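Small parts storage: toolbox with lid organizers or open bins?

brindlewick
Joined: July
Posted 5/28/24
Hi all! I'm finally sorting out my hardware (screws, wall plugs, those little felt feet that multiply in drawers) and I can't decide between a toolbox with the organizers built into the lid and a row of open plastic bins. My sister swears by bins. I have a short bench and 11 jam jars I'd love to retire. What do you all use?

Elsie Cheetham
Bins, every time, dear. I can see what I'm low on without opening a thing, and they rinse out in the sink. I had a lidded box for years and dreaded it, always fishing for one washer with the lid halfway up.

oakley_tom
Have to disagree with Elsie, with love. Open bins are fine until you knock one over, and I've done that two times this spring. Picking brads out of a rug is no way to spend an evening.

pluvside
I'm going to be annoying and say both. Box at the back for the things I carry around the house, bins next to it for whatever I'm using that week.
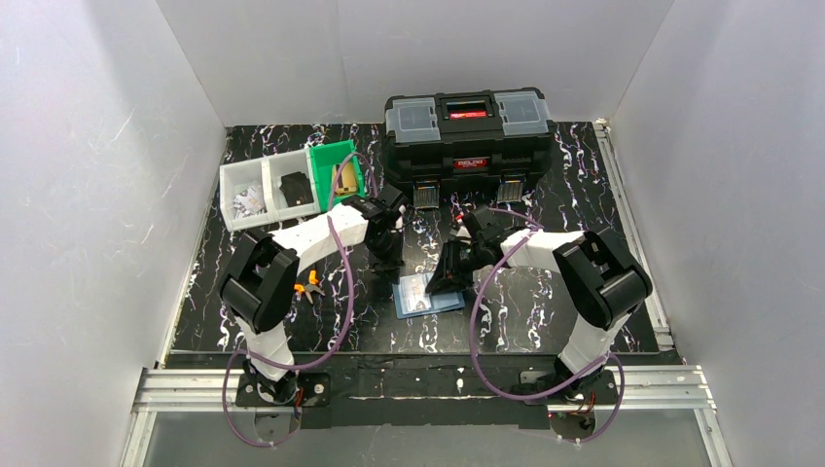

I like a black toolbox with see-through lids on top, so I can tell what's in there before I undo the latches, and one bin in a different color from the rest for odds and ends. Keep the front of the bench for working on, that's my only rule.

Elsie Cheetham
Well, I could live with that, as long as the bins get the good spot!

brindlewick
Both it is, then. I'll start with three bins and see how far the jam jars go.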